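HOUSEHOLD OBJECTS AND WHERE THEY LIVE
Handout for Session 4: Storage, Habit and the Kitchen Drawer

Please read before Tuesday. Those who did not read the Session 3 handout may find parts of this one puzzling, and will have to live with it.

Where we had got to

Last time we looked at the cupboard and asked why so many of them are arranged by height when hardly anyone cooks by height. The short answer was that shelves come first and contents second. A shelf is fixed by somebody in a workshop, and everyone who lives with it afterwards obeys that person without ever having met them.

This week we go down a level, to smaller things that are picked up and put back many times a day. The main reading is Signe Oddsson's essay on the Riresar flats, pages 2 to 50 in your packs. The page numbers at the foot are wrong. Use the ones at the top.

Some terms

Home. The place an object is meant to go back to. A thing can have a home and almost never be in it. House keys are the standard case.

Resting place. Where the object is in fact put down. Oddsson's whole argument is about the gap between this and the home, and in the essay she calls it "drift". I prefer "gap", but she got there first and it is her word you will need in your write-up.

Display. Storage that lets you see the object. Hooks, racks, open jars, the back of a chair.

Concealment. Storage that doesn't. Drawers, lidded tins, the space behind the bread bin.

Nesting. Keeping like inside like, as with bowls. It saves a great deal of room and guarantees that the bowl you want is at the bottom.

The Riresar study

Riresar was a block of small flats, all built to one plan, with one kitchen drawer each. The architects had decided that one was enough. I have never been able to find out what they ate.

Oddsson visited over several months and wrote down every loose object in every kitchen, which came to 3,227. She then went back and noted where each was when she arrived unannounced. Her tenants were remarkably good about it, although the essay does mention one woman who tidied the entire flat each time the lift made a noise.

The findings you need to hold on to are as follows.

First, the single drawer filled up at once and stayed full. When something new came in, something old was not thrown away. It moved to the worktop and was spoken of as if it had always been there.

Second, tenants who were given a second drawer, as happened on one floor during repairs, did not spread their things across the two. They kept using the first as before and put string in the other.

Third, and this is the one people quote, the objects used most often had the least settled homes. The wooden spoon was harder to find than the fish kettle. Oddsson puts it down to handling. A fish kettle comes out once a year and returns to the only space big enough for it, while a spoon is put down wherever the hand happens to be when the phone rings.

The case for standing things up

There is an old quarrel in kitchen writing between those who lay utensils flat and those who stand them on end. The flat party holds that a drawer keeps dust off and looks respectable. The upright party holds that you can see what you've got.

Betska's housekeeping manual, an extract from which is in your packs, is firmly on the flat side. It recommends that each utensil lie parallel to its neighbour with all handles facing the cook. There is a diagram. I have tried it, and it lasted until supper.

Hedegaard takes the other view and takes it rather far. The claim is that a utensil kept upright is used twice as often, for which no evidence is offered beyond a strong feeling and a ladle. Still, the basic observation holds up: the working end of a tool tells you what it is, and a drawer full of handles tells you very little. Stand a spoon with its bowl in the air and even a guest can find it.

The trouble with upright storage is that most containers are round and most utensils are top-heavy. They lean, they cross, and pulling out one brings the whisk along for company. A long box with a divider is the usual compromise. Each thing gets a little territory of its own, and the leaning is at least confined.
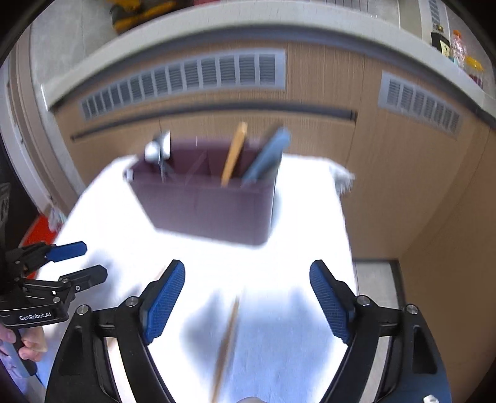

The object with no slot

Every system has something left over. In Oddsson's notes it is listed under "other", which by the end of the study was her longest column.

The left-over object is worth your attention because it shows you what the designer was not thinking about. Cutlery trays have a place for knives, forks and spoons and one narrow channel across the top, and into that channel goes every implement the maker failed to imagine: skewers, corn forks, the tin opener, a candle. Chopsticks do badly in nearly all Western kitchen storage. They are too long for the channel, too thin for the jar, and liable to turn up one at a time.

Compare the Drustosell tray, which we shall pass round in class. It has adjustable walls, so that the owner can make any slot any size. You would expect this to solve the matter. In practice people set the walls on the first evening, get them slightly wrong, and never touch them again. Please do not adjust the walls while it is going round. It took me a long time to get them slightly wrong.

Cloths

A short section, as the literature is short. Cloths have no shape of their own and so are left out of nearly every storage scheme. Betska gives them a rail. Hedegaard does not mention them at all. In the Riresar flats they were found on taps, oven doors, shoulders and table corners, and Oddsson remarks that the tea towel was the only object in the study that nobody ever claimed to have lost. It was always somewhere, usually in the way.

If you are looking for an essay topic, there is plenty of room here and you will not be troubled by other scholars.

Questions people raised last year

Is this just about being tidy? No, although I understand the worry, particularly from those who have seen my office. Tidiness is a judgement. We are interested in where things go, and an untidy kitchen may be extremely regular. Several of Oddsson's messiest tenants could put a hand on the peeler in the dark.

Does it matter whether one person or several use the kitchen? Very much. In shared kitchens each object tends to have as many homes as there are people, and each of those people believes the others are hiding it. See the passage in Oddsson on the potato masher, which is the nearest the essay comes to violence.

Why are there no drawings of the flats in the reading? There were. They were lent to a student.

For the practical

Choose one small object at home that is used by more than one person. Do not tell the others. Over the week, note where it is each morning and each evening, and who had it last if you can find out without giving yourself away. Do not move it, even if it is in the bath.

Write up no more than two pages. Say where you think its home is, where it spent most of its time, and what drew it there. A sketch plan of the room is welcome and need not be to scale. Please do not choose the television remote. I have read all the remote control essays I intend to read.

Reading for next time

Oddsson, second half, skipping the appendix on lids unless you are feeling strong. Betska, the chapter on larders. Hedegaard's reply to Betska is optional and quite rude.

Session 5 is on hooks. Bring a coat.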